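4. Condition Statements and What They Leave Out

Booksellers' catalogs are written by people who want to sell the book and are also, for the most part, afraid of being caught in a lie. The condition statement is where these two feelings meet. In this section we look at how dealers in early printed law books describe damage, and at what happens to a description when the same copy passes through several hands.

Our sample is drawn from the Radell file, a run of 4000 catalog entries for legal manuals, statute collections, and court handbooks printed before the middle of the eighteenth century. From these we took the 100 entries that describe a copy offered for sale more than once, so that the words of one seller could be set beside those of the next. The books themselves are mostly unglamorous. They were working tools for county officials and country lawyers, and they were used as such, which means they were thumbed, scribbled in, left near candles, and lent to people who did not return them promptly.

4.1 Rising and falling words

We coded each condition statement using the Baert scheme, which sorts descriptive terms into 7 grades. The top grade covers words such as "crisp" and "bright." The bottom grade is reserved for copies that a seller would call "a candidate for rebinding" and the rest of us would call loose paper.

One might expect a book to slide slowly down the grades as it ages. Paper does not heal. Yet a good number of our copies moved up between sales, and a few moved up twice. Some of this is honest repair: a rebacked spine, a washed title page, a corner rebuilt by a skilled hand. Much of it is vocabulary. A stain that was "heavy" in one catalog became "moderate" in the next and then, with a new owner and a better typeface, "the usual light toning." We have not found a copy in which the stain is said to have grown.

Wormholes follow a similar path. Early entries tend to say which leaves are affected and whether any text is lost. Later entries prefer "a little marginal worming," and margins in this trade can be generous enough to include several lines of print.

4.2 Former owners

Marks of ownership are treated less evenly. A signature by a person who can be looked up is "provenance." A signature by a person who cannot is "an early ink inscription," and if it is large it becomes a defect. We found the same name handled both ways for the same copy, the change coming after a county history had been reprinted and the owner could suddenly be shown to have held office. The ink had not improved in the meantime.

Notes in the margins are the most interesting case. In manuals for local justices these are often practical: a fee corrected, a form of warrant altered, a cross against a statute that had been repealed. Sellers in the older part of the file apologize for them. Sellers in the newer part charge for them. We suspect that somewhere between the two a good many were washed out by owners who meant well.

4.3 Reading from pictures

Newer catalogs come with photographs, and it is tempting to think that this settles the matter. It moves the argument along a little. A photograph shows the boards the seller chose to face the light, and it says nothing of the gutter.
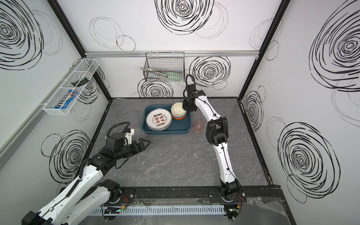 Figure 4. Sindovari set: stacked white plates in a tray, wire mesh baskets on the walls behind.

Coders working from catalog photographs alone gave higher grades than coders working from the text alone. When both were supplied, the text won wherever it was the more flattering of the two. Prutovcombe, the one firm in the file that photographs every defect it lists, came out with the lowest average grade of any seller. We do not believe its stock is worse than that of its rivals, and we have bought from it since.

4.4 Limits

Our entries are all in English, and they record only copies that came back to market. A book that entered a library and stayed there was described once, in its best clothes, and left alone. Nor could we examine more than a handful of the books themselves. Where we did, the oldest description was usually the closest to what lay on the desk, down to the smell.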